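4.3 Recording a set of examples in the kitchen cell

Read section 4.2 first. The arm must be homed and the head camera must show a live picture on the Stuvent console before you begin.

One example is one complete try at one task, from the start pose to the release. The learning system needs many examples of the same task with small differences between them. Plan on 90 examples per task for a first training run. Fewer can be used for a trial, but the policy will usually fail when the object is moved.

Before you start

1. Log in to the console with your own operator name. Examples saved under a shared name are rejected at upload.
2. Select Task > New Set and choose the task from the list. For mug tasks, choose "Lift and hold" or "Lift and place".
3. Check free space on the recording drive. A full set needs 18 GB.
4. Walk the floor around the base and move any cable that lies in its path.
5. Put the object in its first start position.

CAUTION: Keep out of the arm's reach whenever the status light is green. The arm can move without warning if the operator's glove regains tracking.

Recording

6. Put on the glove and hold your hand open until the console reads Ready.
7. Press the left pedal once. Recording starts at the tone.
8. Move to the object at a steady pace. Close the hand around the body of the mug, with the thumb across the front. Do not hook the fingers through the handle unless the task sheet calls for it.
9. Lift straight up and hold for two seconds.
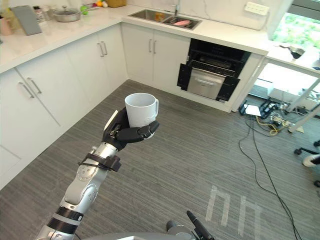

10. Place the object if the task requires it, then open the hand fully and back away.
11. Press the left pedal again to stop. Press the right pedal to mark the example as failed.

Keep failed examples. They are stored in a separate folder and used to train the success check. Mark a failure for a drop, a second grasp, or any contact with the counter edge. A slow example is not a failure.

Note: If the glove loses tracking during a lift, do not try to recover. Stop the recording, lower the arm from the console, and start again at step 6.

Changing the start position

12. After every five examples, move the object by a hand's width or turn it so the handle points a new way.
13. Enter the change in the Notes box. "Handle left" is enough.
14. Leave the other items on the counter where they are until the set is finished, unless the task sheet says to rearrange them.

Checking and uploading

15. Play back the first and last example of each group of five. The hand and object should both stay in view during the lift.
16. Delete examples with missing video. The console lists these in red.
17. Select Upload and choose the Rornitz server. Leave the console on until the bar is full.

The mug set supplied with this release holds 3,355 examples, recorded by Keyvan Nazari and Hendrik Mtshali. You can add your own set to it or train on yours alone. See section 5.1 for mixing sets.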